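Issue record: Grasp-onset labels assigned too late in garment folding episodes
Project: Zernlow
Component: Contact segmentation, stage 2
Reported by: Illholm annotation group
Opened: September 17, 2020
Severity: High
Status: Resolved, with one item carried forward

Summary of the report

The Illholm group reported that grasp-onset labels produced by the automatic segmentation stage did not agree with labels set by hand. The difference was confined to episodes in which a soft garment is taken by its edge with a hand-held gripper. Episodes with rigid objects in the same release were within tolerance. In the garment set, 124 episodes were flagged by the checking script, and in each of them the automatic label came later than the manual one by more than the permitted five frames.

The method depends on this label. The policy is trained on short windows that begin at grasp onset, and a late label removes the approach and the first closing of the fingers from the window. The trained policy then tends to close above the cloth without taking hold of it. The same failure was recorded in the August evaluation and was at that time attributed to the learning rate. That entry should be read together with this one.

Initial checks

The clock offset between the finger-width signal and the video was examined first. Offsets were stable across all flagged episodes and did not account for the delay. The release was then processed again on a second machine at the Stendine site, with identical output. Hardware and file transfer were ruled out at this point.

The calibration files were compared next. One gripper had been issued a revised file partway through collection, but flagged episodes were found both before and after the change. The revised file was kept in use.

Cause

The segmentation stage sets grasp onset when the finger width stops decreasing and remains constant over a fixed hold period. The rule was written for rigid objects, where the fingers stop on contact. Cloth continues to compress after contact, and a ribbed hem compresses more than a single layer of woven fabric. The width signal therefore goes on falling slowly while the cloth is already between the pads.
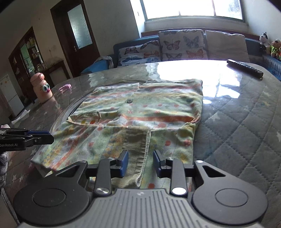

The hold period restarts each time the width changes, and with thick edges it may restart several times. In the worst cases the label was placed well into the lift. Reviewers working from the video had no such difficulty, as they marked onset at the first visible pinch of the fabric.

A second, smaller effect was found in the visual check that confirms the label. The check compares the area between the finger pads with the area next to them and expects a change in appearance. Printed and striped garments gave weak scores, and the check then passed the decision back to the width rule without recording that it had done so.

Corrective action

1. The constant-width rule was replaced for all garment episodes by the Meng criterion, which sets onset at the first sustained drop in closing speed.
2. The hold period was removed from the garment configuration. It remains in force for rigid objects.
3. The visual check now writes a log entry whenever it passes a decision back.
4. All 2,770 garment episodes in the release were labeled again with the new configuration.

Verification

The flagged episodes were compared with the manual labels a second time. All but 20 fell within tolerance. The remaining episodes were reviewed individually. Most contain a first pinch that is released and repeated, and the written instructions do not state which of the two pinches is to be marked. The manual labels themselves were inconsistent on this point.

The policy was retrained on the corrected windows with no other change in settings. Closing above the cloth was no longer the most frequent failure. Failures during the second fold were unchanged, and they are tracked in a separate record.

Carried forward

Illholm is to propose wording for the repeated-pinch case. Until the wording is agreed, the affected episodes are excluded from training and kept in the archive. Sites holding a local copy of the earlier labels are requested to delete it and to download the corrected set from the Stendine server before starting any new training run.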